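Gasano Memorial Pages, User Guide
Section 3: Publishing a death notice

Before you start, please have the full name of the deceased, the place of the service and one contact telephone number ready. You must be signed in as the family editor. Guests can only write condolences.

1. Open the Plirkley panel and choose New Notice.

2. Enter the name in the way the family wishes to see it printed. A nickname goes in the separate field, without quotation marks. The system adds them.

3. Choose the type of notice. The short type allows 322 characters, with spaces. The long type allows 1,713. If you change from long to short later, the text after the limit is removed and can not be recovered.

4. Write the text. Begin a new line for the service details, so that they stay together when the notice is shown on a telephone.

5. Under Service, select the place from the list. If the funeral home is not in the list, choose Other Place and type the address by hand.

Note: For services in Plodivberg the local time is filled in automatically. For all other places, please check the time yourself.

6. Press Preview. Read the dates of birth and death aloud to another member of the family, if this is possible.

7. Press Send to Kassa. The payment window opens. After the payment, the notice appears in about 12 minutes.

Caution: Do not close the payment window before the green line is shown. If you close it early, the notice stays as a draft and you have to pay again from step 7.

Caution: The home address of the deceased should not be written in the notice while the house is empty.

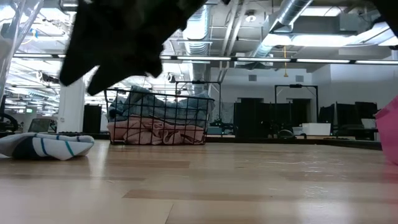
Page 12

Correcting a published notice

8. Open the notice and press Correct. Spelling and times can be changed free of charge until the day of the service. For a new name or a new type of notice, start again from step 1.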